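2024-03-22

Best day on the grasp planner in weeks, and I want to get it down before I forget what I changed. Cristian Rengifo finally merged his depth cleanup into Modamel this morning, so I pulled it, rebuilt everything (twice, my fault, stale cache) and had the new planner going before lunch. It's been on my list since July!

The old version picked the highest point on the cloth and went straight for it. Fine for a towel hung over a box, terrible for anything in a heap, where the highest point is often just a puff of fabric with nothing good to pinch. The new one scores folds. It looks for a ridge with a drop on both sides, lines up the finger opening across it, and only then thinks about height.

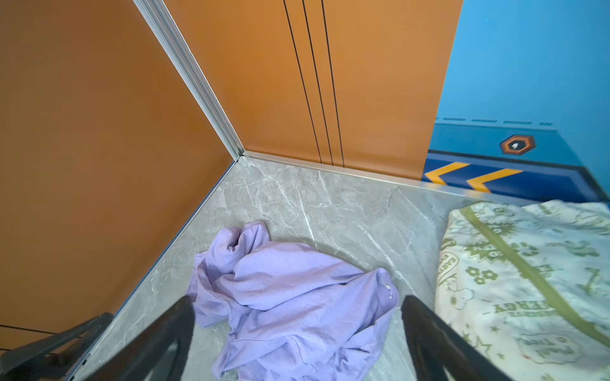
I gave the purple one a weight of 80 for ridge sharpness and left the wall penalty alone. Seams are the next thing I want to add. A stitched hem is a lovely thing to hold on to compared with a soft bulge, and the wrist camera gets close enough that a small edge filter might pick up the stitching. I sketched it on the back of the Drullow invoice. Must not throw that out.

The floor veins gave me some trouble. Those pale streaks look an awful lot like fabric edges to the segmenter, and frame 2509 in the log had a mask running happily off across the tile. Cristian's fix is to require a little height before a pixel counts as cloth – simple, and so much better than the retraining I was dreading.
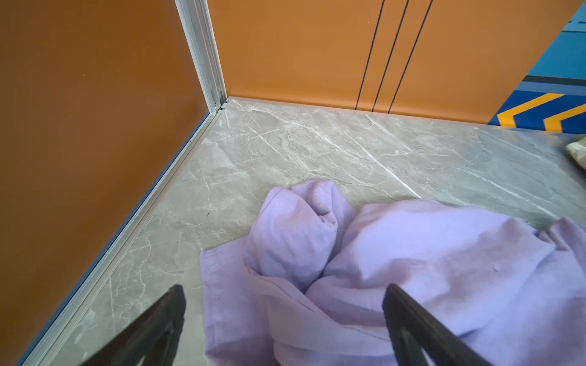 Then there's timing. Planning on every frame was silly, so now I plan once from the high view, move in, and replan only if the mask has shifted by more than 20 pixels. The arm feels calmer on approach. I could watch it all day. I also moved the approach settings out of the code and into the Plonano config, so I can change finger spread without a rebuild.

Printed fabric is the part I'm still chewing on. All that green lettering and the little cartoons throw up edges everywhere, and the ridge score gets excited about a starburst that's completely flat. Depth should win there and doesn't yet. 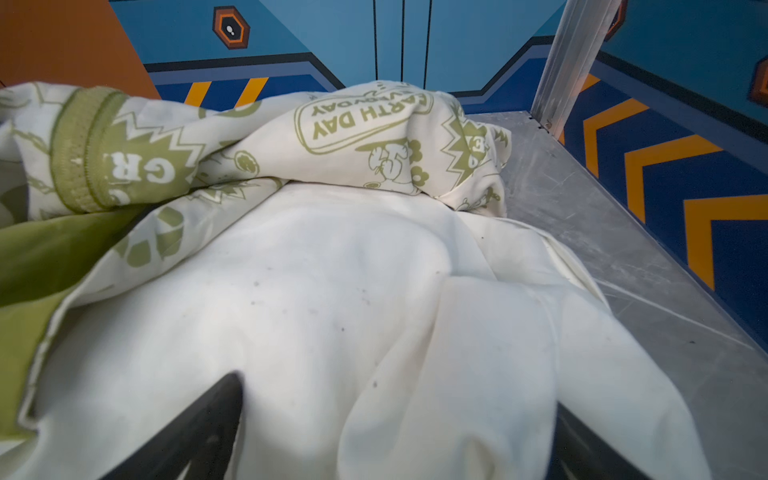

My plan is to run the ridge finder on depth alone and let color vote only on ties. Cristian thinks we'll lose the thin folds that way. He may be right, so I'll keep both behind a switch and let the logs from 20 starts on each decide.

Tomorrow: the switch, the hem filter, and answer Cui about the calibration file.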